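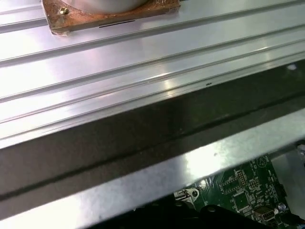
Open Day at Skevavero: The Clundurville Workshop in Pictures

We have been meaning to open the doors at Clundurville ever since we moved in, and this January, on a bright and bitterly cold Wednesday, we finally did it. We had put out 200 name badges and we ran out of them before lunch, so if you spent the afternoon with your name on a strip of masking tape, please accept our apologies (and keep the tape, a few people told us they liked it better). Thank you to everyone who drove in, to the two high school classes who came by bus and asked much harder questions than the grown-ups did, and to the neighbors from across the road who have been wondering for a long while what goes on in here.

For those who couldn't make it, Skevavero works on robots that take apart and service old computers. Offices and schools send us desktops by the pallet, and a good many of them have parts inside with years of use left. Taking those parts out by hand is slow work and hard on the fingers. We'd like an arm to do the dull share of it, and the open day was our chance to show how far along we are. I've put a few words together here to go with the gallery, and I'm afraid I have gone on a bit, as people who know me will expect.

The main bench, early afternoon

Most of the crowd ended up at the main bench, where Etornam Tetteh ran the arm from two in the afternoon until we had to start stacking the chairs. Etornam has been with the project since it was a sketch and a borrowed table, and has the gift of talking to a ten-year-old and a retired electrician in the same breath without losing either one. The planning software behind the arm is our own, and we call it Kwofie. It decides where the fingers should go next and how slowly they should get there, and on Wednesday it went very slowly indeed, which I thought was a fine thing with so many elbows close by! 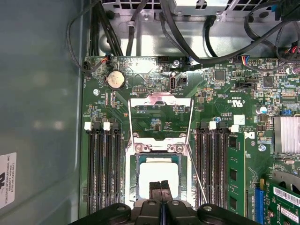 Processors are the part of the job we talk about most, and they were what most of our visitors wanted to hear about too. A processor is small, it's worth keeping, and the socket that holds it is easy to ruin with one careless nudge, so the approach matters more than the lifting. Etornam likes to start people off with the socket's load plate, the metal piece that clamps everything in place, and you'll find it standing open here with the gripper's two dark fingers pointing toward the chip. A gentleman in the second row asked about the white patch on top of the processor. It's thermal material, there to help carry the heat away, and we got a good ten minutes of conversation out of it. One of the students wanted to know why the memory slots to the left had nothing in them while there was a green module over on the far right, and that led to a long and cheerful talk about how many different ways a computer can be filled.

I should say a word about Jomidum, too, because so many of you asked about it at the coffee table. Jomidum is our parts log. Each machine that comes through the door gets an entry, and so does each part that leaves it, with a note on where the part is headed next. The machine we had set out for questions was entry 634, and by the end of the day I think half the town could have recited that number. We let the students type in a practice entry of their own, and I have left in the one that reads "very good computer, 10 out of 10, please be nice to it."

Some of the best talk of the day had very little to do with robots. A woman who used to repair adding machines sat with me by the heater and explained how she kept her screws in order (muffin tins, labeled underneath), and we've since bought muffin tins. Two brothers argued over whether the arm would ever manage a stuck screw. My own view is that it will, though I wouldn't care to promise a month.

We'd like to do this again once the weather is kinder. The parking will be better, there will be more chairs, and Etornam has asked for a microphone, having gone home hoarse. If your school or club would like to come on a quieter day with a smaller group, write to the Clundurville office and tell us how many of you there are and whether anyone needs the ramp. The coffee is always on, and somebody still has to finish the last tray of lemon bars.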